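From: Hamdia Berhe
To: handheld-collection list
Subject: Re: Table setup section, draft 2

Kiros Abdella wrote:

> Section 4 of the draft says the work surface must be "clear of equipment
> not used in the task." Cosden reads this as a ban on cables. Tawfik reads
> it as a ban on loose tools only. We have 3965 episodes waiting for review
> and I can't sort them until the wording is settled. Also, does the seated
> operator count as "equipment or persons in the work area"? If so, most of
> the home recordings fail.
>
> Kiros

Kiros,

Both readings are possible, and that is a fault in the text. My answer to the second question first: a seated operator is allowed. The clause on persons was carried over from the fixed-arm rules, where it was about reach and guarding. A handheld gripper has no powered reach, so I propose we strike it from section 4 and leave it in the fixed-arm document only.

On cables, I would separate three cases: a cable that lies on the surface, a cable that leaves the surface over the edge, and a cable that passes under or against a task object. The draft treats them as one. The tabletop below has a plate standing well apart and a bottle on its side, with a black cable running down from the bottle's lower side, past a connector, along the rim and over the edge.

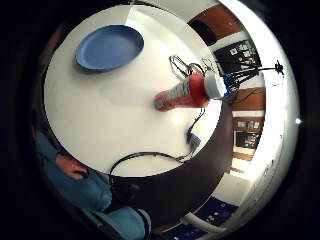
Proposed wording for section 4

4.1 Task objects. Every object named in the task sheet shall be on the surface before recording starts. The start pose (upright, on its side, inverted) shall be entered in the log.

4.2 Other objects. Stands, wire, connectors and small devices may stay on the surface if they are listed in the log as "present, not used." An unlisted object is a minor finding. It does not void the episode.

4.3 Cables on the surface. Allowed. A cable should be kept 200 mm from any task object. Where it can't be, the log shall say which object it is near.

4.4 Cables over the edge. Allowed on the side away from the operator's legs. On the operator's side the cable shall be clipped or taped to the table leg. This one is a trip and drag rule and applies to all sites, including Lellbridge.

4.5 Change during a session. If anything listed under 4.2 is moved, start a new log line.

For the backlog, I suggest you don't apply 4.3 backward. Liya Sisay has already tagged 959 episodes under the old text, and those tags can stand. Mark the rest "4.2 unlisted" where needed and pass them on.

Two points are still open. Brotness wants the distance in 4.3 given as a fraction of the table width, which I think is harder to check on site. Mebrat Endale asked whether 4.5 applies when a cable shifts by itself. I would say yes, but I have no strong view.

Please send objections to the list before the September call. I will put the text into draft 3 as it stands if there are none.

Hamdia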